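Dramarham counts its women drivers, and the sums look thin

2020-09-24

Dramarham's transit operator, Michalski, says it has turned a corner on hiring women to drive its buses and trams. The company put out its yearly staffing figures this week under the heading "A Different Kind of Depot." Readers may want to look past the heading.

Michalski now has 155 women behind the wheel, up from 58 when the drive to recruit them began. That is a real rise. It is also 155 out of a total workforce of 3,884, a number the press release leaves to a table on its second-to-last page. The release talks instead about "momentum" and "culture," and gives a full page to the new uniform, which now comes in a women's cut.

The hiring push was run by Clidosis, a consulting firm paid by the city to find out why so few women applied. According to the summary, 661 women asked for an application pack after a string of open days in June. The summary does not say how many of them sent it back, how many passed the road test or how many were offered a job. Asked for those numbers, Clidosis said they were "still being processed." 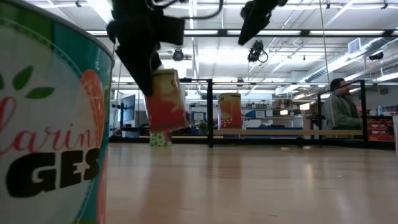 Drivers who spoke on condition that their names not be used were less excited than the brochure. One, with the company for six years, said the open days were well run and that she would tell a friend to apply. She also said that two of the outer terminals on her route still have no women's restroom, and that she plans her coffee around it. Another said new hires get the split shifts, which start before most day care centers open and end after they close.

"They ask us to be in the posters," she said. "They don't ask us about the schedule."

Michalski said restrooms at the outer stops are "under review" and that shifts are handed out by seniority, under a system agreed with the drivers' union. It gave no date for the review to finish. The union branch said it had raised the matter twice and was waiting for a reply.

The company has also signed up with Clateo, an online training provider, for a course on respect at work. Supervisors will take it first. Drivers will be offered it next year, on their own time.

The city council is due to vote on whether to renew the Clidosis contract before the end of the year.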